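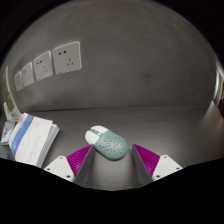 Ming-te Lui wrote in to ask why the desk in the spare room feels sticky again two days after every cleaning, even with a good spray. The usual cause is the spray. Most all-purpose cleaners leave a thin film if they are not rinsed off, and the film picks up skin oil and dust wherever your wrists rest.

Cleaning a desk that stays clean

Take everything off first, including the things you normally wipe around. Dust with a dry cloth, working toward you.

Mix a few drops of dish soap into a bowl of warm water. Wring the cloth until it stops dripping. Wipe the whole top, then go over it again with a second cloth and plain water. Dry it with a towel. The plain water pass is the one people skip.

If the surface is still tacky, the old film is probably several layers deep. Repeat the wash up to 4 times before you try anything stronger. On sealed wood, test under the back edge first – some older finishes turn cloudy when they get wet.

Mice and keyboards

Unplug them or switch them off. A cloth just damp with rubbing alcohol takes the grime off most hard plastic, but keep it away from rubbery coatings, which can go soft. For the groove beside a scroll wheel, use a wooden toothpick and go slowly. Turn the mouse over and scrape the feet clean too. Dirty feet make it drag and leave gray marks on a light desk.

Marks that won't wash out

Ink: dab with alcohol, don't rub.
Tape residue: a little cooking oil, 7 minutes, then soapy water.
Scuffs on laminate: a melamine sponge with very light pressure. It is a fine abrasive and will dull a glossy top.

I refinished a pine desk from a yard sale in Clasville last September and went over it with 400 grit paper between coats. That was fine enough. Wipe off all the dust before the next coat goes on, and leave the desk alone overnight – longer if the room is cold or damp.

Wash the cloths without fabric softener. It leaves a film too.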